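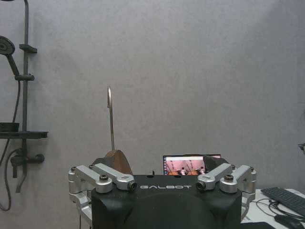

The Balm Years

What I learned from a winter of cracked lips, four tins, and one very stubborn beeswax company

By Gemma Carbone

February, my lips split. Both corners, plus a line down the middle of the bottom one that opened every time I laughed or ate a sandwich. I had been through the drugstore tubes by then. The minty one, the cherry one, the one in the little pot that smells like a dentist. Used them ten times a day. More, probably.

So I started asking people. Friends first, then strangers in line at the bank, which is how I found out there are whole families with opinions on lip balm. Strong ones. A woman with perfect lips told me to use cooking oil and drink more water and walked off before I could ask which oil.

Anyway. Balms. I have now spent most of a year on them and this is what I've got.

First thing, the tingle. I used to think tingle meant working. Menthol, camphor, a bit of peppermint, all that stuff feels great for a minute and on sore skin it can make things worse. Once I quit the minty tube my mouth calmed down in under two weeks. Didn't change anything else. Same water, same bad heating, same habit of licking my lips when I'm driving.

Second thing, wax. A balm is mostly wax, oil and butter, and how much of each decides nearly everything about how it feels. Lots of wax, you get a hard stick that drags but stays on. Lots of oil, it glides and then it's on your coffee cup. Butter goes grainy if it's melted and cooled too slow, which explains the sandy stuff in the tin I left on the dashboard. Still fine to use, by the way. Just feels like sugar for a second.

Which brings me to Cunstead.

Cunstead is a small outfit that makes balms, a hand salve, a bar soap and that's the lot. I came across their lip tin at a craft fair, bought it for 2 dollars because the lid was dented, and finished it in a month. I never finish anything. My bathroom drawer is a graveyard of things with a third left in them.

The founder is Morena Marras. She picked up on the fourth ring when I called, said she was pouring, could I talk while she poured. I could. You hear a lot of clinking on the recording.

She started in her mother's kitchen with a double boiler and a candy thermometer, after years of working the counter at a bakery. Hot ovens, cold walk-in, flour on everything, hands and mouth dry as paper. She'd tried what was around. Her grandmother had a recipe for a chest rub, beeswax and olive oil and something green, and she took the green part out and kept going from there.

"The first batch was a candle," she told me. "You could have lit it. I gave it to my brother and he said thanks and I never saw it again."

It took her 100 batches to get one she'd sell. She wrote every one down in a school notebook, grams of this and that, plus one or two words of verdict. Brick. Slime. Nice but smells of goat. Batch 100 just says ok.

I asked what the trick was and she said there wasn't one, then talked for twenty minutes about cooling. Pour too hot and the tin gets a sinkhole in the middle. Too cool and it sets in ridges. She tops every tin twice. Small thing, you'd never notice it unless it wasn't done.

These days she pours 1000 tins at a go and rests them overnight before the lids go on. The wax comes from a beekeeper out at Tudmont, the labels from a printer in Dallside who once ran the whole lot upside down. She used them. Customers thought it was a special edition and wrote in asking for more.

What's in it – beeswax, olive oil, shea butter, a bit of vitamin E, nothing else. No scent. It smells faintly of honey when you open it and then of nothing, and I've come to like the nothing. The color is a sort of pale butter yellow, a bit different tin to tin depending on the wax.

How it wears. Goes on stiff, warms up fast. Matte-ish. Stays through one coffee, not two. At night I put it on thick and it is still there in the morning, which I can't say for anything else I've tried. It doesn't do much for you under lipstick, too waxy, the color slides off sideways. I'd use something lighter for that.

The something lighter is Ngau, a clear balm in a squeeze tube that a friend brought back from a trip and wouldn't give me until I begged. More oil, very slippery, a bit sweet. Lovely under color. Useless in wind. I wore it on a ferry and may as well have worn nothing. But for an office day or dinner out it's the one I reach for, and it comes off clean with a tissue.

I also tried two that I won't name. One was so heavily perfumed my dog left the room. The other had glitter. I did not ask for glitter, the glitter was not on the label, I was finding it in my eyebrows until spring.

A few things that helped as much as any balm, since people keep emailing me.

Put it on before you go out, not after. Once the skin's already tight you're chasing it.

Damp lips. Just a splash of water, pat, then balm over the top. Balm mostly holds in whats there already.

Stop scrubbing. I know, the sugar scrub feels amazing. On cracked skin you're sanding a wound. Wait till it's healed and then go easy, soft washcloth, done.

Something with sunscreen in daytime. Cunstead doesn't make one and Morena says she won't untill she can afford to have it tested right. Fair. I use a plain drugstore stick for the beach and for snow.

And if the corners stay split for weeks, go see somebody. Mine turned out to need a cream from the doctor, five days and it was gone. All the beeswax in the world wasn't going to fix that part. I wish I'd gone sooner, I'd have laughed a lot more that winter.

Back to Morena. I asked if she'd grow the thing, more products, a shop, a person to answer the phone. Long pause, more clinking. She's had an offer from a gift chain for another 1000 tins a month and she's been sitting on it since the summer. It'd mean a second pot and a bigger room. It'd mean not topping up every tin by hand, maybe.

"I like the notebook," she said. "I'm on the fourth notebook now." Then something spilled and she had to go.

She called back later to say it was only the olive oil, and that she was trying a foot balm. Batch six. Verdict so far: socks ruined.

Cunstead tins are sold at fairs and by mail, and she packs orders herself so allow a while around the holidays. Ngau is harder to find. Ask a friend who travels and be ready to beg.

December 2021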